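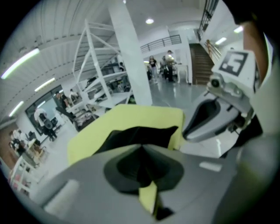 4.2 Rules for shared floors

The site rules we inherited at Skiltport ran to 54 clauses, of which 51 concerned fixed arms behind fences. The remaining three dealt with the tea urn. None had anything to say about hand-held grippers, which go wherever the operator's wrist goes and stop when the operator wants lunch. Arrieta's first redraft kept the old numbering out of respect and replaced nearly everything under it.

The revised rules ask for little. An operator states the task aloud before starting, keeps trailing cables clear of the walking route, and checks that both marker cubes are clean. Passers-by may pass. They may not offer advice on folding, a clause added in June at the operators' request and the only one everybody can recite.

We audited 252 sessions against these rules, with Barrios scoring and Arrieta rescoring a tenth of them blind. Cloth handling (Figure 3) was the least obedient task. A rigid part is either held or dropped, and the Clelach checklist, written for rigid parts, has a box for each. Fabric can be held and still be halfway to the floor – a state the checklist records as "other", along with fire drills.

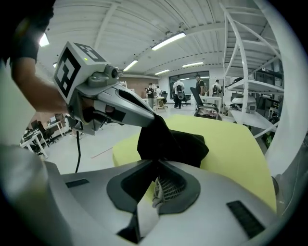 Figure 3. Black cloth held between two grippers over a foam pad.

Should a session be thrown away if someone walks through the background? Only if the operator stopped or changed the task on their account; otherwise it is kept and the passage noted in the log.

Escobar, our partner site, took the stricter view and discarded every such session for a month. It was left with 10, all recorded before breakfast. The clause was then relaxed, and the two sites now use the same wording, apart from a comma on which Urkov, who host the shared log, have yet to rule.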